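5. Teaching the bench positions

Section 5 covers the positions the arm needs before it can service a desktop computer on the slatted bench. Complete Section 4 (gripper mounting and cable routing) first. The procedure takes one person 40 minutes once the fixture has been printed and cleaned up.

Position names are typed in the Cikalow controller exactly as they are given here. The sample programs in Section 7 call them by name and stop with fault 271 if one is missing.

5.1 Before you start

You need the following at the bench:

The printed parts fixture, revision C or later
A scrap tower with its side panel off
The 28 mm gauge block from the Girnurard gripper kit
Two bar clamps with soft pads
A grounding strap

CAUTION: Unplug the tower and hold its power button in for 15 seconds before opening it. Do not open the power supply for any reason.

CAUTION: Keep hands out of the case whenever the arm is enabled. The fingers can trap a hand against the drive cage even at teaching speed.

5.2 Placing the fixture and the tower

1. Set the fixture on the bench to the left of the tower. Its feet must rest flat on the slats. If one feels high, scrape the underside until the fixture no longer rocks.

2. Lay the tower on its side with the open side up and the front panel toward the fixture.

3. Clamp the tower at the two long edges. Tighten until it resists a firm push, then stop. Thin case walls bow easily, and a bowed case moves the board.

4. Load the fixture: hard drive upright in its caddy, expansion card in the narrow slot, processor in the square recess with the heat spreader up, memory stick in the long slot between its clips.

Note: Revision B of the fixture has a shallower processor recess. The fingers touch the floor of the recess before they close on the part. Reprint it.

5.3 Teaching the fixture positions

1. Enable the arm and select Teach. Set the speed limit to 15 percent.

2. Jog the gripper above the drive with the fingers pointing straight down. Lower it until the gauge block just slides between the palm and the top of the caddy. Save as FIX_DRIVE.

3. Repeat for FIX_CARD, FIX_CPU and FIX_RAM. For the memory stick, turn the wrist so the fingers close across the short dimension of the stick.

4. Raise the arm clear of everything on the bench and save FIX_SAFE. All moves between the fixture and the case pass through this position.

5.4 Teaching the case positions

1. From FIX_SAFE, jog across to the tower at full height. Do not lower the gripper until it is over the area you intend to teach.

2. Lower over the expansion slots at the rear of the case and stop with the fingertips above the board. Save as CASE_SLOT_HI. Leave the contact position for Section 6, which uses the force setting.

3. Teach CASE_CPU_HI and CASE_RAM_HI in the same way.

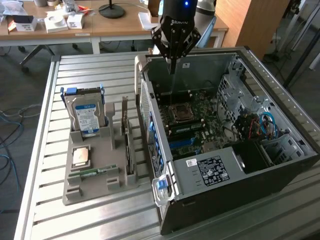
Can the same positions be used for a different case?

Only if the board mounts at the same height and the case is clamped in the same place. In practice, teach the CASE positions again for every model. The FIX positions carry over as long as the fixture has not been moved.

4. Look along the path from each side of the bench before saving. The drive cage and any loose cables are the usual obstacles. Tie cables back with a reusable strap - tape lets go when the bench warms up.

5. Save the set under the name of the case model. The controller adds the revision number.

5.5 Checking the set

1. Run CHECK_PATH with the gripper empty and the speed limit still at 15 percent.

2. Keep a hand on the stop button through the whole cycle. The arm pauses at each saved position and waits for you to press Continue.

3. If a position is off, correct that position only and run the check again from the start.

Bosman arms with the older wrist settle slowly after a long move. Add a half-second wait at FIX_SAFE if the first position after it drifts.

Section 5 revised in March from bench notes by Jolien Hendriks, Drorkholm workshop. Continue with Section 6, Force settings and part insertion.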